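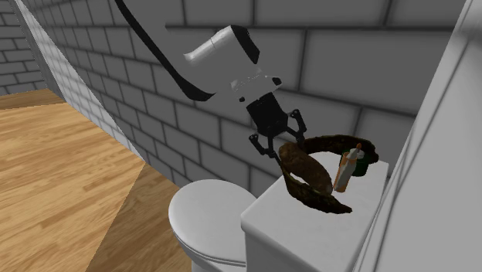
一、先说说这半年干到哪儿了

各位好，又到交报告的时候啦。上一份是四月交的，那时候Wununano小区的旧卫生间改造刚开了个头，我在里面写了一堆计划，现在翻回去看，有的做到了，有的差得有点远，下面我一样一样讲。

咱们这个项目是给老住户改卫生间和厨房，钱主要由Odia基金出，施工交给Hirkico，我这边负责跑户、排期和盯质量。这一期签了9户，完工的有8户，剩下那一户卡在楼下邻居不同意动排水管，我上门谈了好几趟（茶都喝熟了），对方松口了，但要求先做闭水试验再签字，我觉得合情合理，已经让施工队排进去了。

卫生间这块最花力气的是防水。老楼的地面找坡几乎没有，水全往门口跑，所以我们把原来的地砖全敲了重做。刚开始我还想着省一点，只补局部，结果第一户补完门槛外面照样渗，返工！后来干脆统一做法：墙面防水做到淋浴高度以上，地漏周边加一道附加层，管根用堵漏料收口，做完蓄水，验过了才准贴砖。慢是慢了点，可是从第二户往后再没返过工。

扶手的事也要汇报一下。原方案是马桶旁边统一装固定扶手，可有几户的墙是空心隔墙，膨胀螺栓根本吃不住劲，我们改成了落地式的，每户多出958元，已经从不可预见费里走了，单据附在财务那份里。 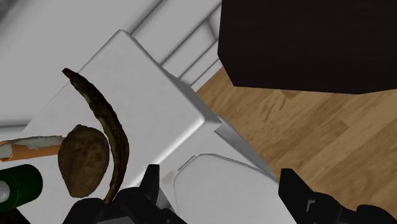
二、厨房和台面

厨房我本来以为最省心，没想到意见最多。有的阿姨嫌台面高，有的大叔嫌低，做饭的和洗碗的还不是同一个人，一家子当着我的面就争起来了，哈哈。最后定的规矩是以主要做饭的人为准，量手肘高度，定好了签字，签完就不再改。

还有一个收获是转角柜。原来的图纸把转角做成死角，东西塞进去就拿不出来，住户宁可把菜和水果全摆在外面。Yao工作室帮我们重新画了两版，第二版把门改成联动折叠的，住户试过样品以后都选这个。代价是五金贵，交货也慢，有2户因为等铰链晚了些日子才完工，这个责任在我，下单下晚了。

水电方面没什么大事。厨房插座全部换成带开关的，冰箱单独走一路，旧的铝线能换的都换了。有一户墙里挖出一截早就不用的煤气管，我请燃气公司的人来确认封堵之后才继续开槽，耽误了一点工夫，但这种事我可不敢图快。
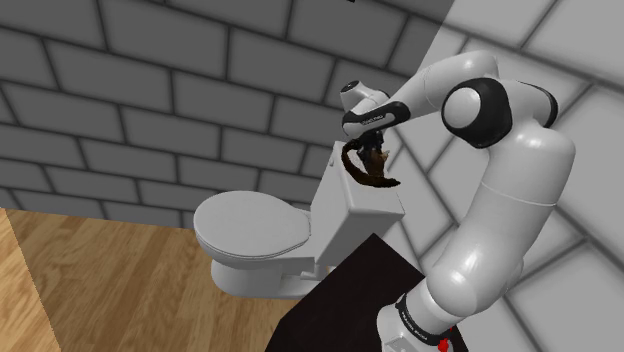

本页最后更新：2024年10月28日

三、钱和接下来的安排

总的来说没有超预算，不可预见费还有余，我想申请把余款留到下一期用，主要补在排水立管上。立管是公共部分，严格讲不在咱们的范围里，可是户内做得再好，立管一堵还是白搭。这件事想请基金那边给个明确的意见，能出还是不能出都行，我好跟住户交代。

剩下那一户，闭水试验一过就开工，先卫生间后厨房，中间给住户留一套临时的洗漱位置。完工的几户我会挨家回访，重点看地漏返不返味、柜门有没有下垂、扶手松没松，回访表已经印好了，填完扫描发过来。

另外小小地提个要求：下一期能不能把设计费单列？这次Yao工作室改图的钱是从材料费里挤的，账做得我头都大了。预算表的新版我改好了会跟回访表一起发，有问题直接在表上批注就行，我每天都看。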